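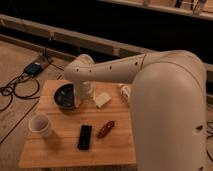

*The cream arm over the test table, with the bowl, the cup and the rest of the usual suspects.*

I want to make a case for boring objects.

Every time a new gripper lands on my bench, somebody asks me what the hardest thing it can pick up is. An egg? A grape? A wine glass? I get it, those are fun, and I've watched plenty of clips of robot hands holding strawberries with my mouth half open. But after a summer of swapping end pieces on and off the same arm, I've stopped caring much about the grape. I care about a paper cup, a bowl and a flat white block lying on a plank table, and I'd like to see more people testing grippers on that kind of thing.

Some background. There's a small group of us who share a workshop and one arm. Sheena Ritchie does the controller side, Greer Laing does cameras, and I get to have opinions about fingers. In August we had two grippers to choose between, the Clisance and the Haldane, and a bit of budget that would cover exactly one of them. The Clisance is the fancy one. It has soft pads and a force readout and a really lovely manual (I mean it, I read the whole thing on the bus). The Haldane opens, closes, and comes with a folded sheet of paper.

If you'd asked me on the first morning, I'd have told you to buy the Clisance and go home. It did the egg! It did the egg over and over, and we all stood there grinning like parents at a school play.

Then we did the block.

Think about what a small flat block asks of a gripper. It lies right down on the table, so the fingers have to get low without scraping the wood. It sits at a bit of an angle, so the wrist has to turn to match. And it gives the camera very little to work with when it's pale on top and the planks are pale too. The Clisance pads bulge a little at the tips when they close, which is great for eggs and terrible for anything you have to get under or beside. It kept climbing up over the top edge and closing on air. The Haldane went down, pinched, and came up with the block. Dull as anything. I wrote "fine" in the notebook and moved on, and I've thought about that "fine" ever since.

Now the bowl. A black bowl with a shiny inside is a rotten thing to show a depth camera. Greer spent most of an afternoon on this, trying to get a clean rim out of what was mostly a hole in the data – the glossy part just doesn't come back the way you'd like. Neither gripper can fix that. What a gripper can do is forgive it. If your fingers have a nice wide opening and don't mind being off by a little, you can come down over the rim, close, and be okay even when the camera was guessing. If your gripper needs to be placed just so, you're paying for that in camera time, and camera time means Greer's time, and Greer has things to do.

I think this is what gets lost in most of the comparisons I read. They treat the gripper like it's on its own. You get a table of grip force and stroke and weight, maybe a nice photo of the thing holding a light bulb, and then a score. But a gripper lives at the end of a long arm that has its own ideas about where it can reach. Our forearm comes in low and long over the table when it stretches out for the bowl, and anything sitting underneath it is suddenly in a bad neighborhood. Put a long gripper on the wrist and the whole arm rides higher. Put a stubby one on and the forearm drops toward whatever's on the planks below. None of that is on the spec sheet and it decided about half of our arguments.

The paper cup deserves its own paragraph, so it gets one. People think cups are easy! They're light, they're round, they stand up by themselves. But a paper cup will fold on you if you squeeze like you mean it, and it'll skate away if you bump it on the way in. I'll be fair to the Clisance here, because this was its best showing by a mile, better than the eggs if you ask me. The force readout let Sheena set a squeeze that held the cup without denting it. With the Haldane we had to fiddle with the closing width by hand, and we went through 70 cups before she was happy. Ruaridh Lamont, who buys the cups, has mentioned this to me a few times.

So I'm not saying fancy is bad. I'm saying you find out what fancy is for by giving it ordinary stuff, all together, on one table, with the phone-shaped thing lying right next to the little reddish-brown thing so the fingers have to fit down the gap. Clutter matters as much as the objects do. One egg on a bare table tells you the gripper can hold an egg. Two things side by side tell you how fat the fingers are, and finger fatness (not a technical term, but it should be) is what bites you every single day.

I put some of this to Ishbel Dalgleish, who runs the Potutance bench across town and has bought a lot more grippers than I have. She disagreed with me, pretty cheerfully. Her point was that ordinary objects are only ordinary for us. Her people handle fruit, so the grape test that I roll my eyes at is just a normal morning over there, and my flat block would tell her nothing. Fair enough! I'd still argue she's making my case for me. She tests on what she handles. The folks I'm grumbling at are the ones who handle boxes and cups all day and then pick a gripper on the strength of a strawberry.

She also told me to stop moving the objects around between runs, and there she had me. For our first couple of weeks we just plonked things down wherever. It felt more honest that way, more like real life. What it meant was that when the Haldane missed the cup I couldn't tell if it was the gripper or the spot. We now use two fixed layouts and go back and forth between them, and after nearly 900 picks I trust the notebook a lot more than I trust my memory of how things went.

We bought the Haldane, in case you were wondering. Sheena still brings up the cups. I still miss the manual. Annag Paterson wants us to look at the Flino next, and she's already sent me a clip of it holding a raw egg, so I've written back to ask if she can get them to try it on a bowl.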